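Club project help – sorting task, grasp keeps failing on shiny stuff

Student Projects > Manipulation
Started by yriquelme, Jun 15, 2022

yriquelme
Hi all. Second year robotics club, first time posting so sorry if wrong board. We're doing the end of term tidy-up challenge – arm has to pick objects off a table and put them in a box, any order, no human hands after the start. Our team is me, Bijan and Roya. We're calling the software Droltar, don't ask.

Problem is it works great on the easy things and falls apart on the rest. The cube goes in almost every time. Steel bowl is hopeless. Gold foil package is maybe half and half. Paper cup depends which way up it is, on its side is the worst. We've logged 643 attempts since January and the curve is pretty much flat now. More data isn't helping or we're collecting the wrong data, cant tell which.

Demo is in 17 days. Any ideas welcome.

j_rankin
What's the perception side? Depth camera or just color? If it's depth then foil and polished steel are going to give you holes and garbage points, that's your whole problem right there.

yriquelme
Both. We fuse them, sort of. Roya wrote that part. Depth on the bowl has a big hole in the middle, yes.

j_rankin
Then stop using depth inside the bowl. Segment from color, fit a circle to the rim, take the table height as known. Grasp the rim with one finger in and one out. You don't need a point cloud for a bowl.

pouran_a
Disagree a bit. Fitting a circle works until the judges swap the bowl for something that isn't round. Does the rule sheet say the objects are fixed?

yriquelme
Rule sheet says "objects similar to the practice set". So who knows. Last year someone got a banana apparently.

pouran_a
Right, so hard coding a shape per object is a trap. I'd spend the 17 days on lighting and on grasp choice instead. Put a diffuser on the overhead lights if they let you. Shiny things get a lot less shiny.

bijan_s
Teammate here. We asked about lighting, answer was no changes on demo day, the room is the room. Light is pretty soft already tbh. Can someone post what a normal table layout looks like for their club? Ours is always one row at the back and I wonder if thats hurting us.

j_rankin
Why would a row hurt you?

bijan_s
Because every training grasp approaches from the same side. Arm is mounted on the right so it always comes in from the right. Left end of the row is a long reach and the wrist gets into weird angles out there. And guess where the box is, far left.

yriquelme
Ok here's our bench so you know what we mean. Dark green box on the left is the goal. Then bowl, foil, cup, cube. Arm was hovering by the cup and cube for this one.

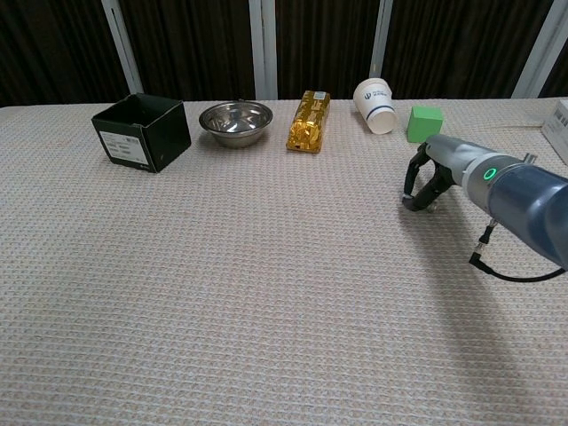 Jean Rankin came back on that within a few minutes: your row is a bigger deal than the foil. If every episode has the same order left to right, a learned policy can pretty much memorize it. Shuffle the order. Move the box too. Do it for one afternoon and see what the success rate does – my bet is it drops like a rock at first and that tells you what it had learned.

yriquelme
ouch. Ok yes the order is nearly always the same. We swap cup and cube sometimes.

roya.k
We did shuffle in the first batch! Then it got worse so we stopped shuffling. I said at the time this was a bad idea, just putting that on record lol

bijan_s
You said "I guess" with a shrug

roya.k
it was a strong shrug

pouran_a
Getting worse when you shuffle is normal with a small set. Keep shuffling. Also use the front of the table. All that open cloth between you and the row and nothing ever starts there? Judges will absolutely put something in the middle.

j_rankin
+1. Also closer objects = shorter reach = better wrist angles. You'd get some easy wins.

mahmoudi_fan
Has anyone mentioned the cloth. Woven cloth with a repeating grid messes with stereo matching, we lost weeks on that. Swapped to plain grey felt and half our depth noise went away.

roya.k
Our camera isn't passive stereo, it projects a pattern. Should be ok on the cloth? We do get a bit of noise near the edges of things.

mahmoudi_fan
Then less of a problem. Still worth one test on felt.

pouran_a
I wouldn't. They demo on that cloth, train on that cloth. Don't change it with two weeks left.

mahmoudi_fan
A test isn't a change. Takes 20 minutes, you learn if the noise is cloth or camera.

pouran_a
Fine, one test. Not more.

yriquelme
What about the cup? On its side it rolls when the fingers touch it. Bijan wants to close slower, I want to come straight down and grab across the body.

j_rankin
Across the body, straight down, both fingers touching at close to the same moment. Slow closing only helps if you're centered. If you're off by a bit the first finger just pushes it, slow or fast.

bijan_s
counterpoint, we crushed one going straight down

j_rankin
Force limit. What gripper settings are you on?

bijan_s
default....

j_rankin
There it is. Turn it way down for the cup. Default is usually set for hard stuff.

pouran_a
Or grab the cup by the rim, one finger inside. Stiffer there and it can't roll. Needs better angle control though.

roya.k
Rim grasp would share code with the bowl. I like that actualy. One primitive for "open round thing" and one for "lump". That's 2 primitives and I can write both this week.

j_rankin
That's not bad. Beats a shape per object, so Pouran should be happy too.

pouran_a
Happier.

yriquelme
Plan then: shuffle everything, use the front of the table, force down, rim grasp for bowl and cup, one felt test. Will report back.

yriquelme
Update, four days later. Shuffled set done. Success dropped hard on day one like Jean said, then climbed back up and the cube is nearly where it was. Bowl with rim grasp went in for the first time ever, Bijan yelled. Foil still bad, fingers slide on the long sides. Felt test: noise looked the same, so not the cloth.

mahmoudi_fan
Fair enough, I'll take the L on that one.

j_rankin
For the foil try grabbing across the short axis near the middle, if you aren't already. If it tips you're too far to one end.

bijan_s
We're grabbing wherever the biggest blob of good depth is – so basically random. Will fix tonight.

pouran_a
Use the color mask for the center. Same as the bowl advice.

roya.k
on it. pushing to the Droltar repo after dinner, someone pls check my axis signs before it runs on the arm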